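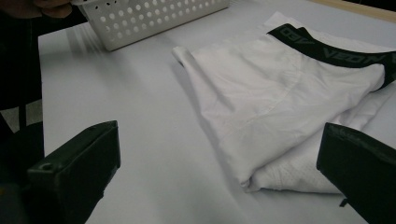 White briefs with a black waistband and a perforated white basket on a table at Fustmont.

When Fustmont announced in February that part of its garment folding would pass to machines, management spoke mainly of output. The Reltgate plant handles 2000 pieces in a shift, and a robot that can fold underwear without stopping has an obvious appeal. The people who now fold those pieces deserve equal attention in the plan.

Folding is skilled work, although it is seldom paid as such. A worker finds the waistband, squares the sides and judges by touch whether the cloth will lie flat. Every system now on offer learns from people who already know how to do this. Their knowledge has a value, and the company should pay for it.

Araceli Cabello, who has folded at Reltgate for 16 years, told the works council that she does not fear the machine. Her concern is what remains once it takes the easy pieces. If staff are left only with torn hems, tangled lots and rejected items, the same hourly target becomes a harder one. Targets must therefore be set again before the equipment arrives.

Valeriano Robles, the plant manager, has offered retraining to five members of the folding team. This is a fair start, but the offer should extend to the whole team, in paid hours, with wages protected during the change. The Soler site adopted such terms in writing. Fustmont can do the same at Reltgate, and the council should withhold its consent until it does.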